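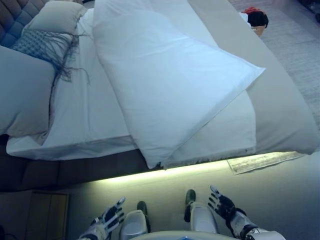

Skaven Pareidolia Corpus, release 2

Summary
The corpus gathers 1,354 written reports in which a member of the public claims to have found a face or figure in an everyday object. Toast, damp plaster and tree bark account for most entries. It is intended for the study of how such claims are worded and how they are argued over afterwards.

Sources
Reports were taken from the letters archive of the Hillow Sceptical Society and from the Kastel collection of parish newsletters. A further 101 reports were transcribed by hand from the Pangilinan scrapbooks.
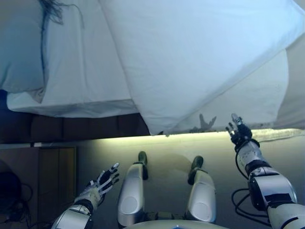
Photograph: Skaven project archive

Fields
report_id: unique number
object: the item named by the writer
likeness: the person or thing recognised, in the writer's own words
explanation: natural, supernatural, joking or none given

Annotation
Two readers labelled each report independently. Disagreements were settled by Arnel Mercado. The label "joking" proved the least reliable and should be used with care.

Limitations
All reports are in English. Entries longer than 400 words have been shortened, with omissions marked. The corpus offers no evidence as to whether any likeness was present.

Access
Requests should be sent in writing to the corpus editor, stating the purpose of the work. Names and addresses of letter writers have been removed and will not be supplied.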